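5.3 Recording a demonstration by remote control

Carry out this section in the Plenov simulator before using a real arm.

1. Load the kitchen counter layout and wait for the status line to read READY.
2. Hold the hand controller level and press Link. The arm follows the controller from this point.
3. Press Record, then move the gripper towards the object at low speed.

Note: the wrist view turns with the arm. Steer by the gripper, not by the line of the counter.
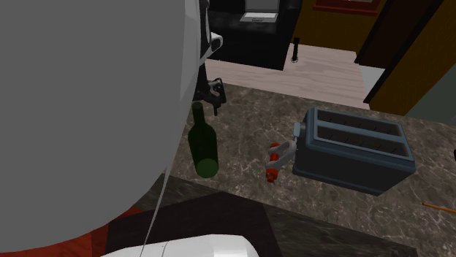 4. Stop above the object and line up the fingers before going down. Keep clear of taller items such as bottles and the toaster.
5. Close the gripper, lift, and move to the target position.
6. Press Record again to save. A demonstration longer than 400 seconds is rejected.

Caution: do not release Link while the gripper is closed. The arm will hold its last position and the recording will be marked incomplete.

Repeat steps 2 to 6 until five demonstrations are saved.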